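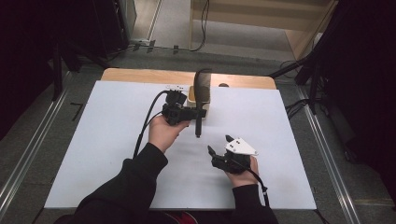 Week 4 — Covering crime as it breaks: the first six hours

Notes from Cameron Prendergast's session, typed up quickly. Read before the Saturday workshop. Slides will go up when I find the right version.

1. Where we left off

Last week was court reporting. Once somebody is charged you have a name, a charge sheet, a court, rules. Today is the bit before any of that. Police tape, two neighbours, a phone clip with no sound. Much harder and most of you will do it in your first month.

2. The case we're using

The Tuvport ferry terminal shooting. It's in your reader, pages 41 to 52. Short version:

Call comes in 7.10am. Security guard wounded in the staff car park. Local site the Trenport Courier has a line up by 7.25, "man shot at terminal". Fine. By 7.50 the line says "gunman on the run". By 8.30 two outlets are naming a former employee, surname Kadrić. Police had not named anyone. At 11.40 police say they want to speak to a man of 52, and it's someone else entirely. Kadrić was on a night shift at the Tromeck depot and had been since ten the evening before.

He got his correction. Page 14, four lines.

3. How the name got out

Go through the timeline in the reader and mark each step yourselves before looking at my version.

7.55 — a terminal worker tells a reporter there "was trouble with Kadrić last year"
8.05 — reporter rings the desk, says "a name's going round"
8.15 — desk finds a social media profile, right town, right surname
8.30 — published, with photo
8.40 — second outlet runs it, credits the first
9.15 — now described as "widely reported"

One source. At 9.15 it's still one source, and that source never said he did it. Copying is not confirming. Write that somewhere.

4. Allegedly

Word does less than you think. Adding "allegedly" to a sentence doesn't make the sentence safe, and if the allegation comes from nobody in particular then you are the one making it. Ask: alleged by who? If you can't finish the sentence, cut it.

Better:
Police said a man was shot in the car park.
A witness, who did not want to be named, said she heard two bangs.
Detectives have not said whether they are looking for anyone.

Worse:
A gunman allegedly opened fire.
The suspect is reportedly known to staff.

Also watch doubling up. "Allegedly reportedly" has appeared in print, I have the cutting.

And don't hang it on things that aren't in dispute. The guard was in hospital. The hospital said so. He was not "allegedly injured".

5. Suspect, gunman, attacker

Suspect = a person police suspect. Not a word for whoever did it. "The suspect fled" before there is a suspect is nonsense, say "the gunman" or "the attacker" if it's clear there was one, otherwise describe what's known.

Arrested is not charged. Charged is not convicted. "Helping police with enquiries" — avoid, quote the police wording insted.

Once proceedings are active, contempt rules bite. In England and Wales an arrest is enough to start the clock. Previous convictions, character stuff, anything that assumes guilt — out. Talk to the duty lawyer, that's what they're there for.

6. Condition of the injured

Use the hospital's or the force's words. "Critical", "serious", "stable" each mean something to staff and stable doesn't mean well. Somebody can be critical but stable. Don't upgrade or downgrade on your own.

Deaths: not until confirmed, and not before family told if you can possibly help it. Two of the 70 messages on the Courier's live page that morning said the guard had died. He hadn't. His sister read it at work.

7. Live pages

Time stamp everything. When you get something wrong, say so at the top in plain words, don't just quietly swap the line out. Readers have already screenshotted it anyway.

Keep what we know / what we don't know as seperate boxes. The second one is usually longer in the first hour and that's alright.

8. For Saturday

Rewrite the Courier's 8.30 story using only what was confirmed at 8.30. 200 words tops if you can, you may find there isn't much left.

Then the long piece — how should the desk have handled Kadrić's name, and what should the correction have looked like? 2000 words, footnotes don't count. Bring a printed copy for swapping.

Reader pages 53 to 60 for week 5, which is on interviewing witnesses. Room as before, 10am start.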